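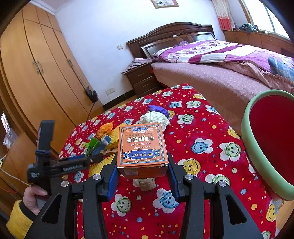 *An orange box held between the blue finger pads of a hand-held gripper during the Stenside demonstration.*

December 24, 2023 – More than 90 people signed up to see how household robots are trained when Stenside showed its work to the public this month. The final count was 93, split into small groups so that everyone could stand close to the table.

Stenside records people doing everyday jobs with hand-held grippers. The recordings are then used to teach robot arms the same movements. Much of the work is done in ordinary homes, with furniture and household items left in place.

"A bedroom is harder than a lab bench," said Ronja Solberg, who runs the recording program. "There's a patterned cloth, there are bags, there's daylight from the window. The arm has to cope with all of it."

Visitors watched short sessions of picking up and putting down small objects, boxes included, and then tried the grippers themselves. Each turn lasted five minutes. Bukola Okoro, a retired school nurse, said the tool was lighter than she expected but that lining up the pads took patience.

Christos Zervas of Hidel, which builds the arms, answered questions on cost and safety. He said two arms are now being tested with the recordings – neither is for sale yet.

Stenside has 370 hours of recordings so far and plans to keep adding to them through the winter. A second public demonstration is planned for January. Places are free but must be booked ahead through the Stenside office.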